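Cabin and Luggage Safety Checklist, with My Comments
Bensaid seven-night sailing, checked over 6/19/22
By Konrad Haslinger

Hello again, fellow cruisers! So many of you wrote in after my packing post asking what I look over before a sailing and on that first afternoon aboard, so I've typed up my whole list, comments and all. It's the same one I've carried for 8 cruises now, with a few lines added after this last trip on the Bensaid. Please borrow it, scribble on it and change whatever doesn't suit your family.

PART ONE: AT HOME, THE NIGHT BEFORE

1. Luggage tags attached and readable. OK
Comment: I print two sets and tuck the spare in my carry-on. The Tostarmont tag holders we bought last year are still going strong, though one of the snaps has gotten a little lazy and I've put a rubber band on it.

2. Suitcase wheels, zippers and handles. ONE REPAIR
Comment: The big Wasta case had a wheel that wobbled. I tightened it and rolled it up and down the driveway until my wife asked me to please come inside.

3. Medicines in the day bag, never in the checked luggage. OK
Comment: Your suitcase may not reach the cabin until dinnertime, so keep anything you need that day with you (and the sunscreen too, if you're planning on the pool!).

4. Prohibited items. OK
Comment: Read your own cruise line's list, as they do differ. Irons and candles stay home. I took out a power strip I had packed without thinking.

5. Boarding papers and the cruise app. OK
Comment: Sign in on your phone while you still have good internet at home, and carry paper copies as well. Phones do run down in long lines.
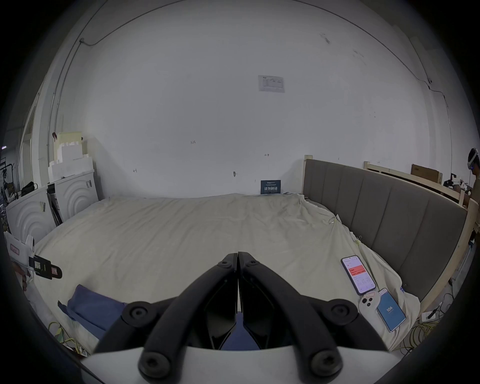

Phone on the bed, screen lit.

6. Day bag weight. FAIL, THEN OK
Comment: My Busteo backpack is a lovely thing and holds far more than I ought to carry. I took out two paperbacks and a pair of shoes and my shoulders were very grateful.

PART TWO: FIRST HOUR IN THE CABIN

7. Life jackets, one for each person. OK
Comment: Ours were on the top shelf of the closet. Ask your steward right away if you need a child's size, and do try it on the little one before the drill gets busy.

8. Route to the muster station. OK
Comment: We walk it together, stairs only. It took us 7 minutes, with a short stop to admire the atrium.

9. Balcony door and lock. NEEDS ATTENTION
Comment: The upper latch was stiff. I called guest services and a very nice fellow came with a screwdriver within 40 minutes. If you have small children, check this one before you unpack a single sock.

10. Beds and bedding. OK
Comment: Pull back the sheet and have a good look at the mattress seams and corners. If there's an upper bunk, give the ladder and the rail a firm tug before anybody climbs. 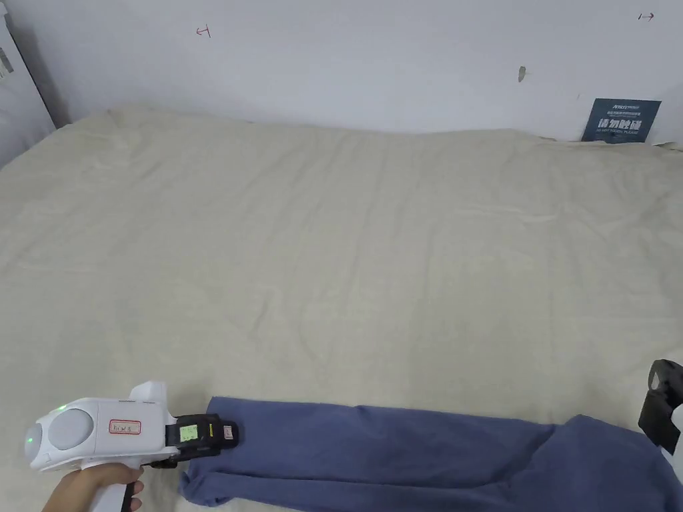 PART THREE: BEFORE EACH PORT DAY

11. All-aboard time written down. OK
Comment: Ship time and shore time aren't always the same, so I set my watch to the ship and leave it there.

12. Cabin safe locked and tested. OK
Comment: Try your code once with the door open. I learned that the hard way in cabin 31, back on our second cruise.

13. Water bottles, hats and room cards. OK
Comment: Count the cards at the gangway, then let the children carry their own hats.

Still to do before our next sailing: replace the tag snap, buy a shorter charging cable, and find out whether Wasta sells spare wheels. If any of you know, do leave me a note below!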